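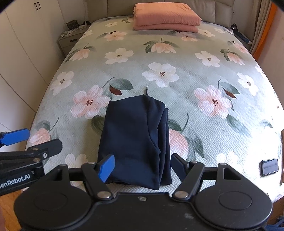 I have finally become a person who folds things, and I am far too pleased about it! For years my clothes lived in a heap on the chair by the window, and every morning I dug through it like a badger. Then in March I gave myself one rule: everything gets folded on the bed before I'm allowed to sleep in it. The bed is perfect for this because it's big and flat, and the quilted bedspread (sage green, huge white and pink blossoms, I will never get tired of it) makes anything dark stand out beautifully. Navy blue especially. Put a navy bundle down on all those flowers and you can see straight away whether your edges are straight. Mine usually have a bit of a roll down one side, and I've decided that's a style.

The method, if you can call it one, came from my friend Samran Limsakul, who used to work in the linen room of a guest house in Flernitz and can fold a fitted sheet while holding a conversation. Zips done up first, sleeves in, then thirds, then smooth it down with the flat of your hand. I was doing halves before and everything slid off the shelf.

Blankets are my favourite bit. I used to stuff the spare ones under the bed, but now the salmon-pink ones get folded and stacked up against the headboard, and I swear the whole room looks as if somebody sensible lives in it. They're lovely to lean on as well, so reading before bed has gone up enormously.

Still to do: the sock drawer (grim), and the top of the wardrobe, where there are 2 bags of winter jumpers I haven't opened since we lived in Halim. I'm saving those for a rainy afternoon with the radio on and a large pot of tea. If anyone has a good way of folding a hooded top so the hood doesn't flop about, please leave it in the comments, I've tried tucking it inside and it just looks like a cushion.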